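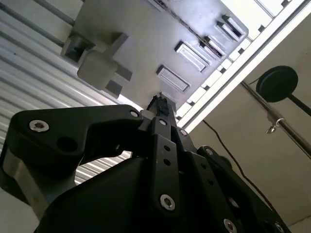 April, 5:40 a.m.

Woke before the alarm. Reread the last pages of Uncle Cletus's notebook at the kitchen table with the overhead light off, which was a mistake for the eyes. His handwriting got smaller every year. By the final winter he was fitting two entries on a line.

The service is at Hiltberg chapel at eleven. Order as agreed with Bernadette last night: organ, reading, Yaa, second reading, me, organ. I have 4 minutes. I timed the current draft at six and a half. Cut the section on the Matby house down to two sentences. Cut the truck. Kept the part about the rain gauge.

The rain gauge, for my own record, since I will not have space to say it all. Cletus Ambrose read the gauge behind his house at seven every morning from the year he moved in. He wrote the figure in pencil, then the wind direction, then one line about a person. Never about himself. "0.2. NW. Rochelle has a cough." "0.0. Calm. Arlo passed his exam, phoned twice." I found my own name more than 100 times before I stopped looking for it. The entry for the day my mother died is 1.1, SE, and then her name and nothing after it.

He was my mother's brother and I lived with him for two school years. I have been trying to work out what I learned there. Candidates: how to bleed a radiator, how to fold a map, how to sit in a room with someone and leave them alone. The third took longest. At fourteen I read it as lack of interest. I now think he had a fixed idea of how much a person could stand to be asked, and stayed under it.

7:15. Rochelle called. The printer ran 200 programs with his middle name wrong (Hulasen with one n, should be Hulassen). She asked whether to have them redone. I said no. Then I called back and said yes. She had already ordered them.

7:50. Draft now at five minutes ten. Took out a sentence that used the word "journey." Do not know how it got in.

8:30. Suit fits at the shoulders, tight at the waist. Black shoes need laces. One brown lace available. Arlo is bringing a pair.

4:20 p.m. Back. Chapel was full to the side aisle. I ran to five minutes and no one signaled. Lost my place once, at the gauge, and read the same figure twice. Yaa Dramani was better than any of us — she nursed him for his last eleven weeks and spoke only about his questions to her, what her son was reading, whether the bus had been on time. Mrs. Oyelaran from across the road held my sleeve for a while and said he had cleared her steps every snowfall and she never once caught him at it.

Ate standing up. Ham, potato salad, Bernadette's lemon cake, two coffees.

Drove past the house afterward. The gauge is still on its post. There was some water in it, so I read it: 0.3. Could not judge the wind. I wrote it in the notebook under his last line, left a space for the direction, and put down Yaa's name.

Still to do: return the folding chairs, thank the organist, cancel his newspaper.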